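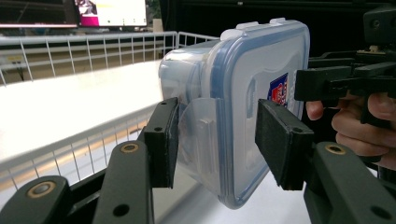
Hand-held gripper holding a clear lidded food box with a blue seal.

Section 2. Planning and budgeting your Trimetach station

A first station is a lovely thing to plan, and you can do a good deal of it with a tape measure and a pencil before placing an order. Work through the steps in sequence, because the table decides the shelf and the shelf decides which practice items you can use.

2.1 Before you order

1. Pick the task first. Write it in one plain sentence, such as "put a food box on the upper shelf". If the sentence needs an "and then", budget for it as a second task.

2. Choose your practice items. Kitchen boxes are a brilliant start: cheap, easy to replace and full of awkward details like latches and rims. Clear plastic is harder for cameras than solid colours, so buy a few plain items as well.

3. Measure the widest side you will want to grip and compare it with the opening listed for your finger set. Items can be turned, so measure both ways.

NOTE: Order spare pads with the gripper. Postage on a single pair later is a poor use of anyone's money.

4. Choose fingers. Flat black pads suit boxes and other straight-sided things. The white fin-shaped fingertips are well worth trying on rounder shapes. If your budget stretches to only one set, let the sentence from step 1 decide.

5. Set out the table. A pale board laid over an ordinary table gives a clean, even background and can be swapped when it gets scratched. Allow 600 mm of clear space in front of the shelf — more if two people will take turns.

6. Place the shelf at the far side of the board with its open side towards the operator. A two-tier wire rack does the job nicely and costs very little. Try the reach to the lower tier before you fix anything down.
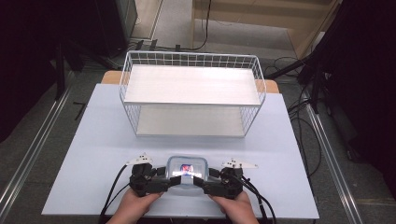 7. Plan the cables. Count the sockets you have, then walk the route from the gripper to the power supply with a length of string. Order leads to the string length plus a bit of slack.

CAUTION: Keep cables clear of the spot where the operator stands. Cable covers belong in the first order.

2.2 Setting the budget

For a one-table station we suggest a ceiling of 3,000 euros, not counting the computer. Set aside 70 euros of it for practice items. It sounds like a lot of food boxes, and you will be glad of every one!

Split the order in 2 parts. The first covers the gripper, one finger set, the board and the shelf. The second waits until you have used the station for a month and know what you are missing. Hsiu-ying Cheung planned the Plesutby station this way and spent the second part almost entirely on stands and curtains, neither of which was on her original list.

NOTE: Prices in the Vukčević parts list are reviewed each February. Quotes issued before then are honoured for the period printed on them.

2.3 Who signs off

Send the completed planning sheet to Alžběta Rusnák with a sketch of the table attached. Hand-drawn is fine — please do write the measurements on it.

Trimetach Set-up Guide | Planning queries: Alžběta Rusnák, Plesutby office | © Trimetach | Back to top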